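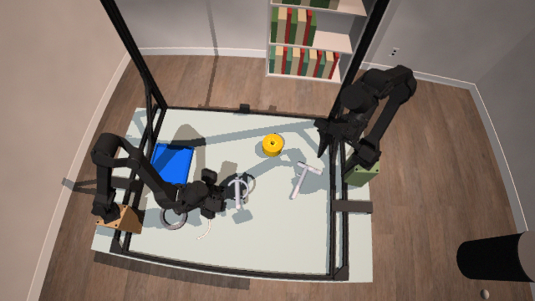 La mesa de dos brazos en el simulador, con la bandeja azul a la izquierda y las piezas sueltas.

Zedby, recogida de ejemplos: cómo vamos

Rápido, que cierro el boletín a las cinco y Colin Inskip ya me ha pedido el texto dos veces.

Llevamos 1037 episodios guardados en simulación. El objetivo para noviembre eran 500, o sea que bien, pero ojo: no todos sirven. Volodymyr Onyshchenko está pasando el filtro y calcula que habrá que tirar alrededor de 100. Casi siempre por lo mismo – el operador duda, suelta la pieza, la vuelve a coger, y el modelo aprende a dudar también. Ya nos pasó con la tanda de Lillach y no queremos repetirlo.

Novedades de la escena. Mismos dos brazos negros, uno a cada lado corto de la mesa, misma estructura alrededor. Lo que cambia son las piezas: el cilindro amarillo, la T blanquecina, el anillo gris oscuro y alguna curva más fina que todavía da guerra. La posición se sortea al empezar cada episodio. La luz también, y por eso veréis sombras bastante largas cruzando el tablero. Es a propósito, no hace falta abrir mas incidencias por eso (van 4).

El fondo se queda como está, con la estantería y los libros. Danylo Tkachenko quería quitarlo para que renderice antes. Taras Moroz dice que ni hablar, que con fondo liso la política se nos cae en cuanto la pasamos al banco real. Gana Taras, de momento.

Cosas para los que teleoperáis:

– Empezad a grabar con las pinzas abiertas y sin tocar nada. Siempre.
– Un episodio, una tarea. Si os equivocáis de pieza, descartar y otra vez. No se arregla sobre la marcha.
– Los fallos claros NO se borran, se etiquetan como fallo. Vasylenko los usa para el clasificador.
– Alternad brazo. Hay muchísimo más material del derecho y se nota en las pruebas, el izquierdo llega tarde a casi todo.
– La nota de texto, corta y en infinitivo: "coger el anillo", "mover la T". Nada de novelas.

El anillo sigue siendo lo peor. Demyd Yatsenko ha tocado la fricción de los dedos y parece que resbala menos, pero faltan pruebas. Si alguien tiene un rato esta semana, que grabe anillo y solo anillo, con el brazo izquierdo si puede ser.

Pendiente: el conversor al formato de Zorkville pierde el último paso de cada episodio. Lo sabemos. Hasta que esté arreglado no subáis nada a la carpeta compartida, dejarlo en local y avisad a Demyd por el canal de siemrpe.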